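Voka > Youth and Library Clubs > Drama and Skits

The Lanenar Skit Box
Catalogue number 3061
Page updated Sunday, November 4, 2018

If you run a teen club in a library, a youth centre or the back half of a church hall, you will know the moment when somebody says "let's make a sketch!" and everyone cheers, and then twenty minutes later they are still arguing over who gets to be the zombie. The Lanenar Skit Box was put together for exactly that moment. It gives a group enough to start with, and not so much that they spend the whole session reading instructions (we have tried boxes like that, and they went back in the cupboard).

The box was written by Valquíria Trindade, who ran after-school drama groups for years before she came to us, and I think you can tell. The prompts sound like things teenagers might really say to each other, and where they don't, she has left plenty of room for your lot to cross things out and write their own. Please do let them cross things out! The script pads are meant to be used up and we sell refills.

What's in the box

100 prompt cards, in a tin with a hinged lid. Each card has a situation on the front and a complication on the back. A favourite in our own test group was "You are hiding from someone you owe money to", with "They are hiding in the same place" on the reverse.
2 script pads, ruled with a wide margin for stage directions
A pack of character badges, wipe-clean, with a dry pen
A folding clapperboard in stiff card
A leader's booklet, stapled, with a session plan for a one-hour club and a longer one for half-term days
A parental permission form for filming, which you may photocopy as often as you like

The whole thing weighs 2483 g packed, so it is fine to carry on the bus, though you will want a proper bag for it and not one of those thin carriers.

Who it suits

We had ages eleven to sixteen in mind. Younger children enjoy the badges and the clapperboard very much but tend to need a grown-up to help with the cards, as a few of the jokes rely on knowing what a group chat is like. Older teenagers often skip straight to the blank cards at the back of the tin, and that's quite all right.

Groups of four to eight work nicely. With a bigger club, split them up and let each half perform to the other at the end. With only two or three, try the cards marked with a star, which were written for small casts and need no crowd.

Filming and sharing

You don't need anything special to film with. Most clubs use a phone or whatever the library has in the drawer, and the booklet has a couple of pages on keeping it steady, finding a quiet corner and making sure the person at the back can be heard. If your club keeps a blog, there's a short section on writing a few lines to go with each video, so that the post says who wrote it and what it's about. Do collect the permission forms before you film and not after. We learnt that one in June, with a very funny sketch about a haunted photocopier that sadly can't be shown to anyone.

Refills and add-ons

The script pads come separately in packs of two. The Baumgart Prop Roll is a cloth roll with pockets, and it holds hats, moustaches, false noses and the like; the contents are up to you, although we do a starter bundle. The Plurance card set is for clubs who would like to try something closer to a debate, with one side arguing for a new craze and the other side against it. It fits in the same tin if you take the divider out.

Questions we are often asked

Can we lend the box out? Yes, many libraries do. There's a checklist glued inside the lid so you can see at a glance what hasn't come back.

Are the cards laminated? They aren't, but they have a coated finish and will survive a sticky hand or two. We'll replace single cards for the cost of a stamp if you tell us which number has gone missing.

Is there a version in other languages? Not yet. Valquíria is working on a Portuguese one and is being very particular about the puns.

Ordering

Clubs and libraries can order on account, or by card in the usual way. If you would like to see the booklet first, write to us and we'll post a sample copy, with a handful of cards to try on a rainy afternoon. 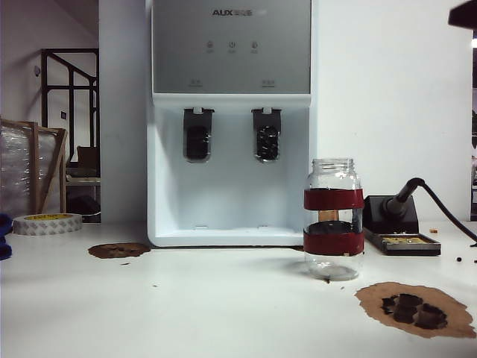

AUX water dispenser and a glass jar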